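Do I need to scrape plates before they go in the dish rack, and is the tray step worth it?

Asked by Susum, 2025-05-18

My roommate swears by clearing the table onto one big plastic tray first, scraps and wrappers and all, and sorting from there. Trash out, food scraps out, dishes into the rack. I say it's one more thing to wash. We tried it after lunch and I'm not convinced. The rack has an open bottom and I keep finding crumbs on the table under it. Is there a point to this?

2 answers

Cristian Guzmán
The tray is fine. Your problem is the rack. A rack is for clean dishes – if you park dirty ones in it, food drops through the ribs and you wipe the table anyway. Sort in this order: wrappers and napkins, then scraps, then chopsticks and small bowls, big plates last. I doubt it saves time for 2 people. For a crowd, maybe.

Ríos
just use the sink

Susum (added later)
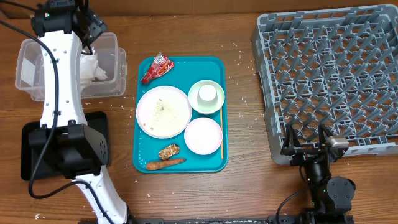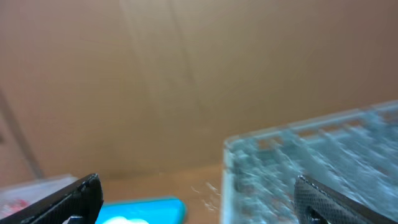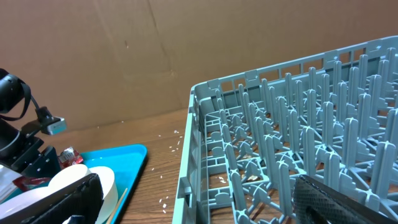
I'll try Cristian's order for a week, though I still think carrying plates straight to the sink beats all of it. My roommate timed her way at 90 seconds and mine at 197, which I don't believe, as she was holding the phone and I had the greasy stuff. As for the person who messaged me that a deeper rack would fix everything: it would not. Crumbs fall through any of them.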